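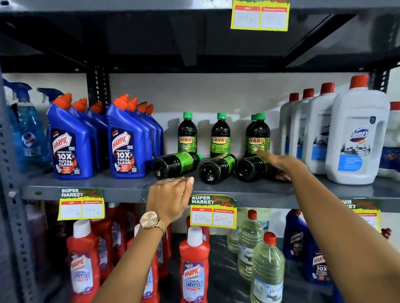
Tareo's price import still drops the second price field. It reads the first number on each line and discards the rest, so any product with a reduction goes in at full price. Shelf cards with separate "MRP" and "Discounted Price" boxes need both values stored. Of 142 lines in the February file, 18 were wrong.

> On the Taltska build, Aldana Ulloa wrote:
> Could the second field be left blank where there is no offer? 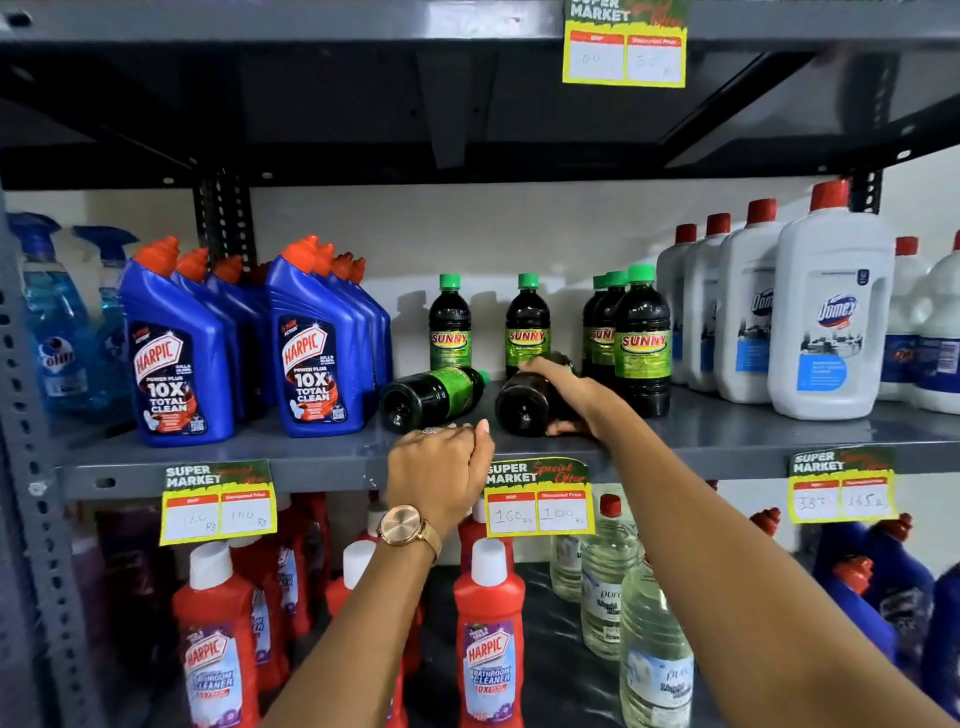

Yes, but blank must not be saved as zero. Grima treats zero as a valid price and will print it.

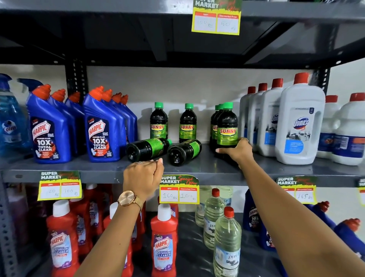
*Card with both boxes filled in: 100 Rs and 50 Rs.*

Patch 2 is in the usual folder. Please test against the old file first.

Aldana Bravo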